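Trash pickup moves to Monday in Willora, and the bag rules are changing too

Okay, so I finally sat down with the flyer that landed in my mailbox, and there's more in it than I expected! Starting in June, everyone in Willora on the east side of Sandhu Street gets their trash collected on Monday mornings. The trucks start at 6 a.m., which is brutal if you're like me and drag the can out in your slippers at the last second.

The bigger change is for those of us who put out bags with no can (my whole block, pretty much). You'll be allowed 2 bags per household each week, tied shut, and anything extra needs a sticker. Stickers are sold at the Pito Market counter and at the town office, and the 772 homes on the new route should get their first sheet free in the mail.

I stopped by the office to ask about yard waste, and leaves and clippings stay on the old schedule, thank goodness. Paint, batteries and old electronics still go to the drop-off lot behind the Zedent building. They had around 300 cars come through on the last drop-off day, so get there early and bring a snack.

If your flyer never showed up, the office has a stack by the front door. I grabbed a spare for my neighbor, and mine's already on the fridge.
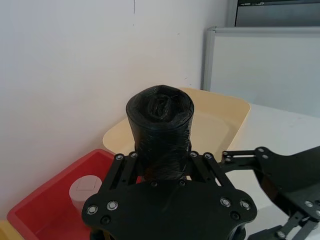

A roll of black trash bags.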